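**Composite sink or stainless? Replacing both sink and counter**

**pelham_k** – 2024-05-11

We're redoing the kitchen and I'm stuck on the sink. The counter will be white, that part is settled. My wife wants a dark composite double bowl, the Sendden. I'd go with plain stainless. The quote for counter and sink together is $2,741 with the stainless and $2,819 with the Sendden, so price doesn't decide it. We have hard water.

**Gareth Naylor**

Stainless. I had a black composite for eight years and the hard water left a chalky film on it that I wiped down every night. Vinegar helped for a day or so.

**orchardlane**

Disagree with Gareth. Ours is dark gray and I dry it with a towel after dishes, that's it. Film only builds up if you let drops sit. Stainless shows water spots too, plus scratches.

I like the contrast with a white top:

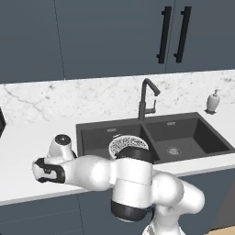
*Charcoal double sink, white counter*

Get the matte finish if there's a choice.

**Gareth Naylor**

Drying the sink with a towel every time is the chore I was talking about.

**tubs88**

Whichever you pick, ask how it mounts. Composite is heavy and our installer charged about $100 extra for bracing. Also measure your biggest pan first. A double bowl sounds useful until a sheet pan won't lie flat in either side.

**pelham_k**

Bracing isn't listed on the quote, so I'll call and ask. The pan thing is a fair point – we wash two of them most nights. Does the Sendden come as a single?

**orchardlane**

It did when I ordered last November. Same colors, longer wait.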